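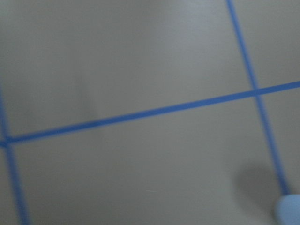
# Tape First, Furniture Later

A roll of blue tape costs less than a sandwich, and it can keep you from buying the wrong table. That is the pitch behind layout taping, an old habit of set builders and shop fitters that has moved into ordinary homes. You mark out a grid on the floor, mark your furniture inside it, and live with the lines for a few days before you spend any money.

I tried it last August in a back room on the second floor of the Jorkivent building, where I rent a workspace. The room had a desk, two shelves and a cutting table, and I kept bumping my hip on all of them.

## Setting up the grid

Sweep first. Tape won't hold on grit, and a lifted corner will catch on your sock. Then pick the longest straight wall and measure out from it at both ends. Put down one long strip parallel to the wall. Everything else gets measured from that strip, so take your time with it.

I spaced my lines 30 inches apart. A person can walk comfortably through that width, and most chairs need at least that much room behind them. In a small room you may want a tighter grid. In a garage you can go wider.

Let the strips cross at the intersections. Some people cut the tape neatly at each crossing, but overlapping is faster and the doubled spot is easy to find when you are measuring. The second layer also peels up with the first.

For square corners, use the carpenter's method. Measure 3 feet along one line and 4 feet along the other. If the distance between those two points is 5 feet, the corner is square. Old buildings rarely have square corners of their own, so don't trust the walls.

## Which tape

Ordinary painter's tape is fine for a sealed floor. The one-inch width is easier to lay straight than the two-inch. Bright blue shows up well on gray concrete or vinyl, and it is harder to see on dark wood, where yellow does better. Test a short piece on any waxed or newly finished floor and leave it overnight.

Masking tape will also work for an afternoon. Leave it longer and you will be scraping.

## Living with the lines

Once the grid is down, outline each piece of furniture at its full size, with doors and drawers open. This is the step most people skip. My shelves fit where I wanted them until I marked the drawer fronts, which stuck out 8 inches into the only path to the window.

I moved the cutting table three times on the floor before I moved it once for real. It ended up against the north wall. The desk went under the window, and one of the shelves went down the hall to the Fomitz studio, where they had a use for it.

Pull the tape up slowly, at a low angle, folding it back over itself. Mine left a faint line in one spot near the radiator. Warm water and a rag took it off.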